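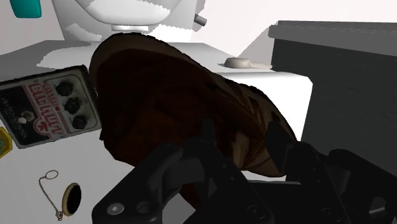

How robots practise in pretend rooms

How would you teach a robot to tidy up? You could put it in a real room and let it try. But robots make a lot of mistakes when they are learning. They drop things, knock things over and bump into walls. Someone has to pick everything up and start again.

Many researchers start with a simulation instead. A simulation is a pretend world inside a computer, a bit like a video game. The robot is pretend too. If it drops a cup, the computer puts the cup back and the robot has another go.

The Plinier project works like this. Its pretend rooms are made by a program called Nondex, which puts all sorts of objects in places you might not expect. A boot can end up on a white countertop next to a guitar pedal and a keychain. The robot has to get its fingers on either side of the boot and hold on.

Why mix things up?

Suppose you only ever practised catching one ball, thrown from the same spot. You would get very good at that one catch. Then somebody throws you a beanbag and you miss it.

Robots have the same problem. A robot that has only seen boots on the floor may not know what to do with a boot anywhere else. So Nondex changes the room each time. It moves the objects, turns them round and changes the light.

What did the researchers find out?

They trained two pretend robots. Each one had 3000 tries at picking things up. The first robot had all its tries in the same 3 rooms. The second robot had 2000 different rooms to practise in.

Then both robots were given 20 objects they had never met before. The second robot picked up almost 18 of them on an average run. The first managed only half.

This kind of check is called a fair test. Both robots had the same number of tries and the same objects at the end. Only the rooms were different.

Does it work in real life?

Partly. Real objects are harder to copy than you might think. Leather bends when it is squeezed, and a computer has to work out how much. If it gets the sum wrong, the robot may squeeze too gently and let go. Researchers call this the reality gap – the difference between the pretend world and the real one.

The next step for Plinier is to try the second robot's skills on a real robot arm, using real shoes and cups.

Words to know

Gripper: the part of a robot that holds things, like a hand.
Simulation: a pretend world made by a computer.
Reality gap: the difference between a simulation and real life.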